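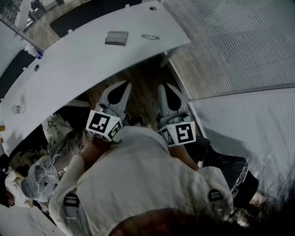

One of our Solbridge readers wrote in to ask whether a petition to the provincial legislature still counts if a few people have signed it twice, and yes, it does, though only one of each pair is kept!

Section 4: Getting your petition ready to file

1. Open your petition in Trurus and choose Check Signatures. A long list (the Buren heritage bill petition ran to 2426 names, bless them) can take a little while, so go and put the kettle on.

2. Work through any entries marked in yellow. These are usually missing postal codes or a street name that got shortened.

3. Merge the doubles. Trurus keeps the earlier signature unless you tell it otherwise.

4. Type your request to the House in the Prayer box. You have 300 characters, so keep it neighbourly and get to the point sooner than I tend to.

5. Print the cover sheet, sign it in ink and send the whole bundle to your member's office.

Note: Names with accents, such as Lưu, should print just as the signer wrote them. If they don't, switch the font under Page Setup.

Caution: Once you press Lock, no more signatures can be added. Save a copy first.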